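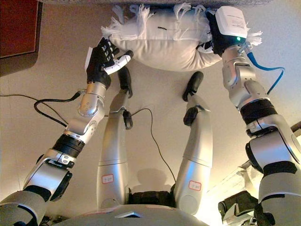

Setgate reading room opens its doors again, with longer evenings and a lot more books

Setgate has its reading room back! After two years of closed shutters and a good deal of fundraising, the little room above the old post office opened again on Wednesday, and by mid-morning there was hardly a seat to be had.

The shelves now hold some 1000 books, nearly all of them given by people in the town. There are crime novels by the yard, a very good run of sea stories, cookery, gardening, and a whole bay of picture books at toddler height. Borrowing is free, you don't need a card, and you can keep a book for as long as it takes you to read it.

Mavis Blackwood, who used the room as a girl, was first up the stairs and went home with three thrillers and a history of canals. "I learned to love reading in here," she said. "It smells just the same, which I didn't think paint would allow."

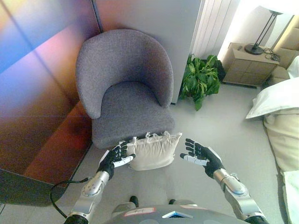

The biggest change is to the hours. The old room shut at five, which was no use to anyone with a job, and the new one stays open until 7 every weekday evening. Ghada Moussa, who drew up the timetable, hopes people will drop in on the way home from the bus. She has also kept one hour after school for families, when reading aloud is welcome and so is a bit of noise.

Then there are the events, and what a start they have made. Krishnamoorthy Menon is running a short story group, six people at a time, with one story read aloud and talked over at each meeting. The first group filled up before lunch on opening day, so a second is already being planned. He wants to begin with ghost stories in December and move on to funny ones once everybody has been properly frightened.

Kolbrún Skov will be bringing Icelandic and Danish books for a shelf of works in other languages. Arabic and Tamil titles are on their way too, and anyone who can spare a book in Polish or Portuguese is asked to get in touch, as there have been plenty of requests for both.

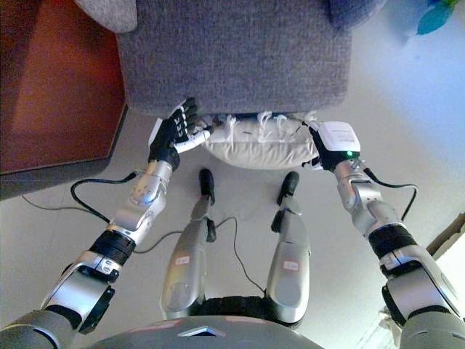
Large print books have their own shelf by the window, and there is a growing pile of audiobooks to go with them. Players can be borrowed for a fortnight. The stairs are still steep, so a book drop and a request slip box have been put in at street level, and orders can be collected from the ground floor between 2 and four in the afternoon.

Donations are still being taken, though the crime section would be grateful for a short rest. Poetry is very thin at the moment, and so is anything on birds.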